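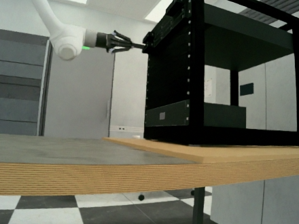 A white robot arm with a black gripper at the front of an equipment rack.

Howard Cheetham has run the cellar at Wutlow Brewing for 8 years, and most of what he talks about is temperature. The brewery's pale lager, Ondar, spends longer in tank than anything else it makes. Cheetham says the schedule is the recipe.

"The grain bill is Pilsner malt and a small amount of Vienna," he says. "Anyone can copy that. What takes time to work out is when to let the temperature come up and how fast to bring it back down."

Ondar is pitched cold and held there until the gravity has dropped most of the way. Then the tank is allowed to warm on its own for a diacetyl rest. Cheetham does not heat the tank. He turns off the glycol to the lower jacket first and leaves the upper one running for a few hours, so the top of the tank does not run ahead of the bottom.

"Yeast throws off a precursor that turns into diacetyl later, after you've packaged if you're unlucky," he says. "It tastes like movie popcorn. The rest gives the yeast a chance to take it back up while there's still enough of it in suspension to do the work."

He decides the end of the rest with a forced test. A sample is split between 2 covered jars. One is warmed in a water bath and chilled again, the other is left alone, and both are smelled side by side. If the warmed jar shows butter, the tank stays where it is and the test is repeated the next morning. Cheetham prefers to do it before coffee. 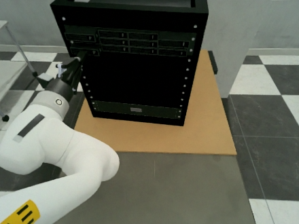
"People want to go by the calendar," he says. "I did too. We had a batch in October that finished on gravity right when it was supposed to and still failed the jar test. If I'd crashed it then, I would have locked that flavor in."

The cooling step that follows is slow. Cheetham drops the tank by 2 degrees Fahrenheit a day until it reaches lagering temperature. A faster drop would free the tank sooner, and he has tried it. The beer cleared, but he found a thin sulfur note that was still there at packaging. He puts that down to stressed yeast — "a guess, but one I've acted on" — and has kept the slower rate.

Hudec, the brewery's dark lager, follows the same steps with a different strain and a shorter rest. Mernum, a hoppier beer sold only on draft, is harder to manage. Dry hops carry enzymes that can break down sugars the yeast would otherwise leave, and fermentation starts again. New fermentation means new precursor, so Mernum gets a second jar test after the hops go in.

"You think you're done, and then the gravity moves a couple of points," Cheetham says. "That beer I check every day."

Ondar lagers for 8 weeks. The tanks are held on a light head pressure, and yeast is drawn off the cone once a week in short pulls. Long pulls punch a hole through the yeast bed and bring out mostly beer. None of the lagers is filtered, and Cheetham does not use finings in Ondar.

He is looking next at water. The brewery cuts its hard well water with reverse osmosis water and adds back calcium chloride, and he thinks the current blend leaves Ondar a little firm in the finish. A trial batch with less sulfate is in tank. It had passed its jar test and was on the way down to lagering temperature when we spoke.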